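Sorting Before Mending: What Happens to Small Electrical Waste in Flutstead
Year 2 project report, final version
14 Apr 2025

Background

Our group set out to learn why people in Flutstead throw away small electrical goods that could be mended. We had planned to survey the whole town. The whole town had other plans, so we settled for 188 households, most of them within walking distance of the bus stop.

Method

We put a paper form through doors in January and went back for it two weeks later. The form had 7 questions. Question 4 asked "How often do you not repair things?", and we would like to say now that we regret question 4. Its answers have been left out.

We also visited the repair counter at Tatholm, where broken goods are taken apart and any parts worth keeping are sorted by type.

Findings

Most people said they would pay for a repair if it cost less than half the price of a new item. Very few had ever asked what a repair would cost. Kettles were the item most often thrown away, and hairdryers the item most often kept in a cupboard "in case", which seems to mean for ever.

Sorting matters more than we expected. A part that can't be found again is as good as lost, and Tatholm told us that up to 2 hours of a long job can go on looking for one.
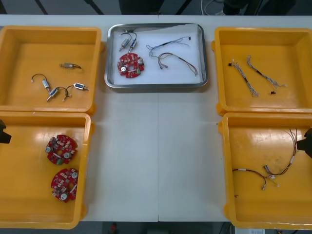

Yellow trays, with red circuit boards among the parts.

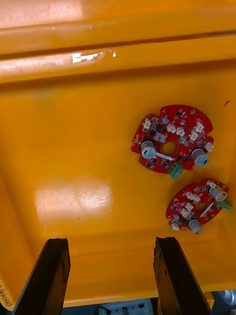
Skimorano, who read our first draft, remarked that we had made repair sound like a matter of tidiness, and that price was still what sent most kettles to the tip. The draft had given price a single line. It now has this paragraph as well. A basic kettle in the shops costs so little that hardly any repair can beat it, and our own half-price rule, applied fairly, condemns nearly all of them.

Limits of the study

Households that returned the form were probably the ones that already cared. The street behind Tarar, the hardware shop, returned none, although one form came back to us as a shopping list.

Further work

A second survey should ask about phone chargers and should be tested on somebody first.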